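Anfrage im Kundenbereich, Thema: Pflege und Zusammenlegen
Betreff: Helles Oberteil mit Spitze wird beim Falten immer wieder knittrig
Eröffnet: Juni 2018
Status: gelöst

Liebes Team von Tadside,

ich habe lange überlegt, ob ich wegen so einer Kleinigkeit schreiben soll, aber jetzt liegt das gute Stück wieder auf dem Bett und ich komme nicht weiter. Es geht um mein helles Oberteil mit der Spitze. Ich breite es auf der orangefarbenen Decke aus, streiche alles glatt, klappe den Ärmel nach innen, und sobald ich am Kragen ankomme, wirft sich der Stoff wieder auf.

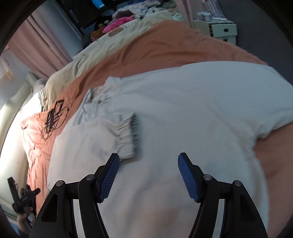
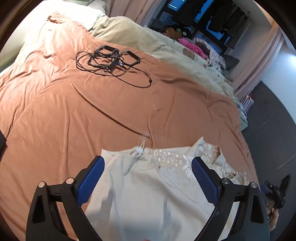
Gebügelt habe ich es jedes Mal vorher, auf der Stufe für empfindliche Sachen. Zuerst dachte ich, es liegt am Waschen, also habe ich von meinem üblichen Programm auf das kurze mit 30 Grad gewechselt – kein Unterschied. Dann habe ich das Mirnen Faltbrett ausprobiert, das ich noch im Schrank hatte. Für T-Shirts ist das wunderbar, aber hier rutscht mir der dünne Stoff einfach weg, und die Spitze bleibt gern an der Kante hängen. Aufhängen wäre natürlich das Einfachste, nur ist meine Kleiderstange leider nur 70 cm breit und schon mit Mänteln belegt. Haben Sie vielleicht einen Rat? Ich würde mich wirklich sehr freuen!

Herzliche Grüße

Antwort vom Kundenservice

Guten Tag und vielen Dank für Ihre ausführliche Nachricht, über solche Fragen freuen wir uns immer. Probieren Sie doch bitte Folgendes: Suchen Sie sich eine feste, glatte Fläche, eine Steppdecke gibt zu sehr nach. Legen Sie das Teil mit der Vorderseite nach unten, den Kragen von sich weg, und schließen Sie vorher alle Knöpfe. Dann ein Bogen Seidenpapier auf den Rücken, beide Ärmel locker darüber, und erst ganz zum Schluss einmal quer falten. Die Spitze bitte nie direkt in den Knick legen. Lassen Sie den Stoff nach dem Bügeln außerdem 5 Minuten auskühlen, warme Fasern nehmen jede Falte an.

Rückmeldung

Ganz herzlichen Dank! Ich bin auf den Esstisch umgezogen, mit einem Baumwolltuch darunter, und der Kragen bleibt nun tatsächlich liegen. Seidenpapier hatte ich keines mehr, das alte Packpapier ging auch – ich kaufe im Juli dann richtiges nach. Nur am Ärmelbund ist noch eine kleine Falte, damit kann ich gut leben. Sie dürfen die Anfrage gerne schließen.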